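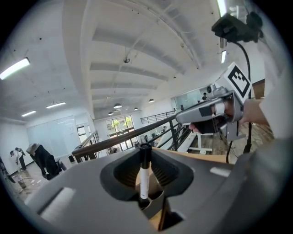
Hand-held teaching at Pavar: an interview with Frøydis Midtbø

14 shares | 2 comments

Frøydis Midtbø runs task recording for Pavar, which trains two-arm manipulation policies for packing and light assembly. Her group records people doing the task with a gripper in each hand. No arm is connected during recording.

"We used to drive the arms remotely," she says. "An operator got through a short task in the time it takes to make tea. With the grippers in your own hands the speed is close to normal, and the wrist angles are ones a person would choose."

The current task set is called Stostach and uses small objects on a table. Each task has a target of 200 accepted recordings. Operators work in blocks and change over after 100.

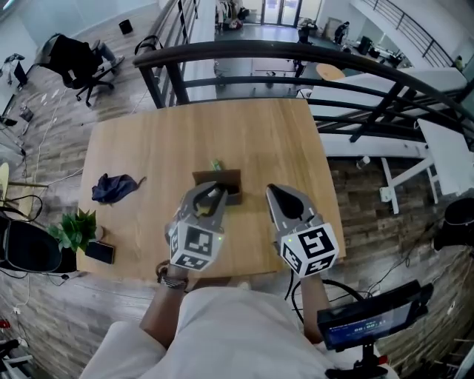

Left gripper on the rim of the cardboard box, right gripper held clear.

Each gripper carries a cube printed with square markers. Midtbø uses the markers to recover where the hands are relative to one another, and checks the result before a recording is accepted. "Two hands doubles the places where it can go wrong. If your forearm covers one cube for too long, the estimate drifts. So people learn to keep their elbows out."

She is strict about the start of a recording. Both grippers are to be held open over the table, still, for 2 seconds. Operators forget this more than anything else. The first round, recorded in May, produced 466 files, and a good share of those went back because the hands were already moving.

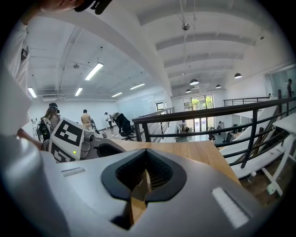 A gripper and its marker housing at the table, upper level.

Asked about background clutter, she says it is left in. "A policy trained against a bare wall learns the bare wall. People walk past, the light changes, somebody leaves a chair in a new place. I want all of it."

The table is treated in the same way. Items that play no part in the task may stay on it, provided they are out of reach of the jaws and do not move during a recording.
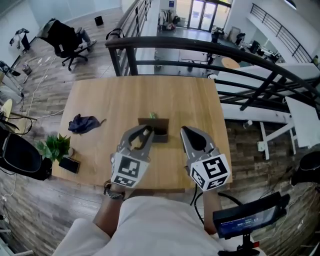 The file checks are done with Zistent, a review tool the group wrote for itself. It plots jaw width against time and flags any grip that opens and closes more than once on the same object. Midtbø does not discard these automatically. "A second try at a grasp is useful if it's clean. The robot will miss as well, and it needs to have seen what you do next."

Transfer to the arms remains the weak point. A human wrist reaches poses that the arm can't, and these only show up on playback. The Ní Chonaill site, where the arms are installed, replays a sample from each block at low speed and sends back a list of joint limit faults. Midtbø wants that check moved to the recording table, so that an operator hears a tone when a pose is out of range. A trial version is running on one pair of grippers.

2 comments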